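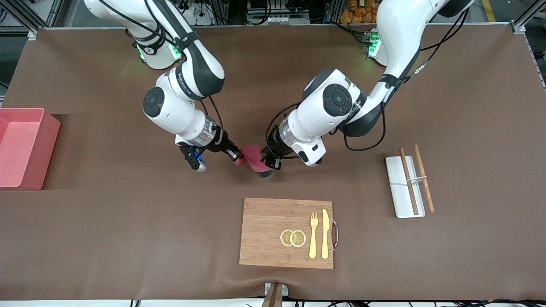 From: Xóchitl Quintero
To: food-tax-policy list
Subject: Re: [food-tax] Sugar levy draft, section 4: thresholds and small bottlers

Nayeli, thanks for sending the marked-up section. I have read it against the Brornside text and have comments on three of your points. The earlier message is quoted in pieces below.

Nayeli Orozco wrote:
> The draft sets the charge per liter of finished drink. For syrups and
> powders it uses the volume after mixing "as directed on the label."
> Plendby did the same and had trouble with it in the first year, when
> two of the larger syrup makers changed their labels to call for less
> water. Do we want to fix a ratio in the schedule instead?

Yes, I would fix it. The label rule gives the maker control of the tax base. If the label says one part syrup to four parts water, the levy is charged on five parts. Change the label to one to three and the base drops by a fifth, although the same amount of sugar has been sold.

The cleaner option for concentrates is to drop mixed volume entirely and charge on grams of sugar in the container. The producer already has that figure for the nutrition panel. It does mean two bases in one statute, liters for ready-to-drink and grams for concentrate, and the drafting office will object. I think the objection can be met with a short conversion table in Schedule B. The table should also cover fountain syrup sold in bag-in-box, which the current draft does not mention anywhere. As written, a restaurant buying fountain syrup could argue that there is no label direction at all, because the dispenser sets the ratio.

> Small producer exemption: the figure in the draft is 450 hectoliters a
> year. Robles asked for 700. I can't find a reason given for either
> number. Does anyone have the working papers?

I have the Robles submission but no working papers for the 450. The Robles argument for 700 is that a one-line bottler running a single shift through the summer months goes over 450 without being a large business in any normal sense. That may be right. Their submission gives no volumes for the rest of the year, so it can't be checked from the document alone.

From the draft register, 17 producers fall between the two figures. I would not expect the revenue from 17 producers of that size to matter much either way. The administrative side matters more. Each would have to register, file quarterly and keep sugar content records by batch. If we stay at 450, I would ask for annual filing up to 700.

A separate problem is the cliff edge. A producer at 449 pays nothing, and a producer at 451 pays on the whole volume, including the first 450. The text in 4.3 says "shall be liable for the levy on all chargeable drinks supplied in the period." If the intention was to tax only the volume above the threshold, it has to say so. If the intention was the cliff, we should expect producers to split into two companies, and 4.6 (connected persons) is too thin to stop that. It covers common ownership but not shared premises or a shared bottling line.

> Milk drinks. Zasska taxes them if added sugar is over the line, we
> exempt anything with 75% milk or more. I have no strong view, but the
> 75% test is by weight in 4.8 and by volume in the definitions.

By weight in both places, please. Volume shifts with temperature and with any aeration, and the plants weigh their inputs anyway. I would also say whether reconstituted milk powder counts as milk. The definitions are silent, and a drink made from powder, water and sugar could pass or fail depending on how the water is treated. Plant-based drinks need a line of their own. At present they are chargeable by default, and I am not sure that was a decision anyone made.

Smaller items:

4.2(b) refers to paragraph 202 of the old excise code. That paragraph was renumbered in the last consolidation -- the cross-reference should be checked before this goes out again.

4.9 gives a credit for spoiled stock but sets no time limit for the claim. Most of the other excise credits have one.

"Added sugar" is defined to include honey but says nothing about fruit juice concentrate. Brornside includes concentrate when it is used as a sweetener and leaves out juice at single strength. I would copy that wording.

"Supply" and "first supply" are used as if they mean the same thing in 4.3 and 4.4. They don't. An importer selling to a wholesaler could be read as liable twice.

I have not looked at the penalties section. If someone else has it, please say so on the list. Otherwise I can take it after the December round of comments closes.

Nayeli, can you send the source file for Schedule B? The copy on the archive has lost its table columns.

Xóchitl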